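Home | News | Sports | Around Town | Classifieds

Clitisside Swap Night Moves to Friday

By Fotis Makris
February
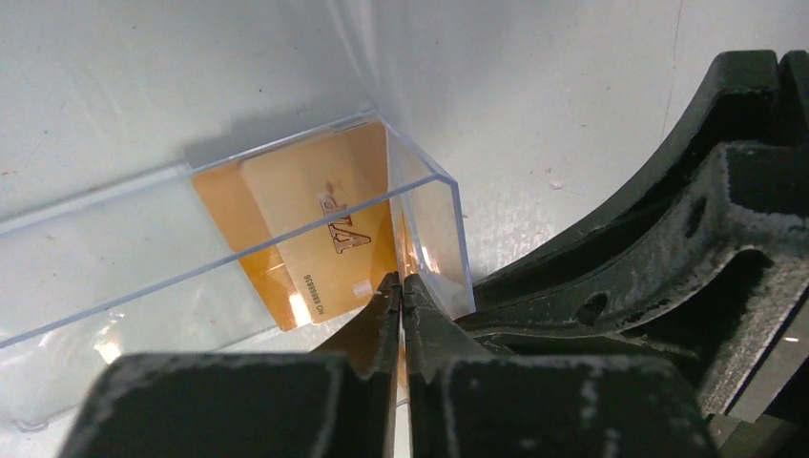 Good news for anybody who missed the last trading card swap in Clitisside (me included, I had the flu): there's another one this Friday, and it's in a bigger room! The Peeters building on Darnska Street is opening its upstairs hall at 6:30 p.m., with 32 tables set up for trading and a few more for people who just want to play. I've been collecting since I was nine and I still get silly about this stuff. Give me a clear box with a couple of cards in it, one of them bright orange, and I'll stand there staring like a kid at a bakery window.

Last fall's swap drew some 1000 people over the whole day, and the line went down the stairs and out past the bike racks. This time the doors stay open until 10, so you can come after dinner. Tables are already spoken for, but walk-in traders are welcome as long as they keep their stuff in a binder or a bag.

Parking behind Peeters fills up fast. I'd take the Wulusow bus, number 49, and get off at the library. Entry is free for kids under 12 and three dollars for the rest of us. Bring small bills, the door can't take cards (the bank kind).

Home | News | Sports | Back to Top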